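Home Posts Replies Media Likes

Rimantas Baranauskienė
29 January 2024

I've been on the allotment waiting list in Granbridge for seven years. A letter came this morning. I'm now number 10.

When I joined I was number 135, so it does move. It moves mostly in winter, when people look at their plots and give up.

The rent is going up in April. The letter doesn't say by how much, only that we'll be told "in due course". 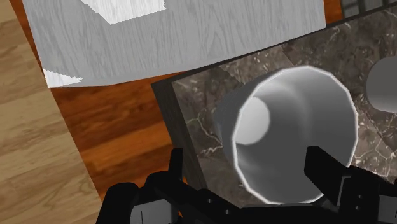

My neighbour Sebastian got his plot at Marken Lane last year. It was all bramble and old carpet. He cleared half of it and put potatoes in the other half - wrong way round, he says now.

He grew far too many courgettes as well. I had up to 10 a week off him in the summer. I still have soup in the freezer.

Someone asked if it's worth joining now. Yes. It costs nothing to be on the list and you can turn a plot down once without losing your place.

Do check they have your right address though. Mine still had the old flat on it until I rang up.

If I get one I'll start with broad beans, onions and a row of rhubarb. No greenhouse the first year. I would like a shed, but you have to apply for that separately - another form.

Will post again when I hear about the rent.

Print this page | E-mail this page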